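Caltau Grasp Planner 4

Grasp planning and arm coordination software for two-arm mobile robots

Product code: CGP-4
Licence: per robot, annual or perpetual
Page updated May 14, 2025

Overview

Caltau Grasp Planner is the software that decides where a robot takes hold of an object, how it gets there and what the other arm does in the meantime. Version 4 is written for soft goods: clothing, towels, bedding, bags and cloth covers. It runs on the robot's own computer and does not need a network connection once the licence has been activated.

The planner takes colour and depth images from a head camera, and from wrist cameras if they are fitted. It returns a ranked list of grasps with an approach path for each. Your own control program can pick from the list, or you can let the planner send the top grasp straight to the arms.

Most customers come to us with rigid object picking already working and find that it does not carry over to fabric. A cup has the same shape each time the robot looks at it. A shirt thrown over a chair does not, and its shape changes again as soon as a finger touches it. Version 4 does not try to match fabric to a stored model. It looks for folds, ridges and free edges, scores each one for how much material the fingers can close on, and plans again after every contact.

What is new in version 4

Fold scoring now takes account of what lies under the fabric. Earlier versions would sometimes plan a grasp that closed on a seat cushion along with the garment. The new scoring compares texture and depth on both sides of an edge and marks down any grasp where the two layers cannot be told apart.

Lift checking has been added. After the fingers close, the arm rises a short way and stops. The planner compares the new depth image with the old one and reports one of three results: held, slipping or empty. On a slipping result it can either lower and regrip or hand over to the second arm. The height of the check lift is set in the task file.

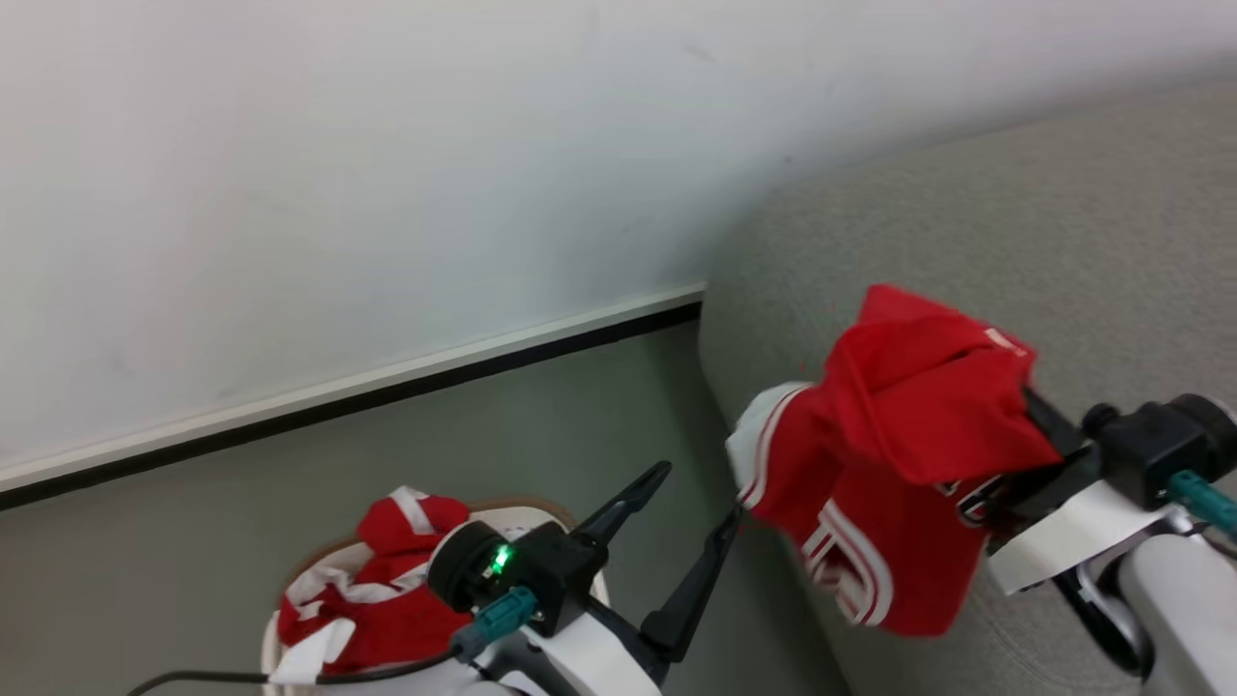

Two-arm planning no longer treats the idle arm as a fixed obstacle. The waiting gripper is kept open and is given its own path, so that it can come in under a hanging edge or stay clear of the container the item is going into. If both arms want the same space, the arm carrying the load has priority. This can be reversed per task.

Containers can be marked by hand in the task editor or found by the software. Round and square rims are both supported. The drop point is worked out from the height of what is already inside, so a part-filled container is handled without a change to the settings.

How it fits into your system

The planner runs as a single service with a C++ and a Python interface. A typical call passes in the camera images, the joint positions and the name of the task, and gets back the grasp list. A bridge for ROS 2 is included in the standard package.

Arm models are loaded from URDF files. Ready-made profiles are supplied for the Hauser D2 arm pair and the Kollar parallel gripper. For other hardware you will need to fill in the finger length, opening width and closing force in the gripper sheet, then run the calibration routine with the printed board. The board must be flat. A board that has been folded and opened out again will give poor results.

Recorded runs are saved with images, joint positions and every grasp that was considered, including those that were turned down. They can be opened in the Gresus viewer, where a run can be stepped through one plan at a time. The viewer is a free download for licence holders.

Technical data

Planning time, single arm: 177 ms
Planning time, two arms: 349 ms
Grasps returned per call: up to 44
Minimum working distance from head camera: 330 mm
Operating system: Ubuntu 22.04 or 24.04, 64-bit
Memory: 16 GB
Graphics: NVIDIA card with 8 GB or more
Interfaces: C++, Python, ROS 2

Planning times were measured on the Caltau reference computer with one head camera and no wrist cameras. Adding wrist cameras increases both figures.

Known limits

Sheer and very shiny fabrics give weak depth readings and may return an empty list. Dark cloth on a dark seat needs more light than other combinations. The planner does not sort by colour or size and does not fold; folding is covered by a separate module, CGP-F.

The software does not replace the safety functions of the arm controller. Speed and force limits must be set there.

Supplied with the licence

Installer and licence key
Task editor
Calibration board, A3
User manual (PDF, English and German)
Twelve months of updates

Upgrading from version 3

Task files from version 3 open without changes. Gripper sheets need to be saved again in the new editor before first use. Version 3 will receive fixes until the end of March next year.

A trial licence runs for 30 days on one robot and has no features removed. Please state your arm and gripper type when you ask for one.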